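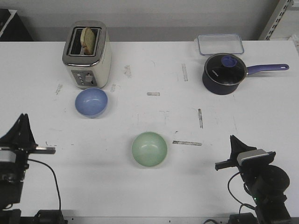 Figure 1. Two-slot toaster with one slice of bread, and a light blue bowl.

Unit 3: Starch, Staling and the Chemistry of Toast
Food Science Foundations, Meltholm Institute
Lecturer: Sutrisno Siregar

Purpose of the unit

Students will examine how starch behaves from the baking of a loaf to its reheating in the home. The unit assumes familiarity with the material on water activity in Unit 2. Those who have not completed the Unit 2 reading should do so before the tutorial.

Starch in the fresh loaf

Wheat flour contains starch granules made up of amylose and amylopectin. During baking the granules absorb water, swell and lose their ordered structure, a process known as gelatinisation. The crumb sets as the gluten proteins coagulate around the softened starch. Amylose reorganises quickly as the loaf cools, and this accounts for the firmness that allows a loaf to be sliced.

Staling

Staling is commonly described as drying out, but a loaf sealed against moisture loss will still become firm. The principal cause is the slow recrystallisation of amylopectin, termed retrogradation. It proceeds faster at refrigerator temperatures than at room temperature, and is largely halted in the freezer. Moisture also migrates from crumb to crust, so that the crust turns leathery while the crumb hardens.

Gentle reheating melts the amylopectin crystals and restores some softness. The effect is temporary.

Browning

Toasting dries the surface of the slice and raises its temperature well above that of the interior. Two groups of reactions then contribute colour and flavour:

Maillard reactions, between reducing sugars and amino groups
Caramelisation, the thermal breakdown of sugars alone

Asparagine and reducing sugars may also form acrylamide under these conditions. Students should note the relationship between colour and acrylamide content – darker toast generally contains more – and be prepared to discuss its place in household advice.

Terms to know

Gelatinisation; retrogradation; amylose; amylopectin; Maillard reaction; water activity.

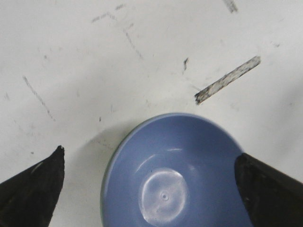
Assessment

A written response of 645 words is to be submitted through the Jundard portal by the end of May. It is worth 20 per cent of the final mark. Responses should compare two methods of storing bread and explain the expected change in crumb texture for each. Students are to consult the Tsang reader, chapter 3, and cite it where relevant. Requests for an extension must be lodged in writing before the due date.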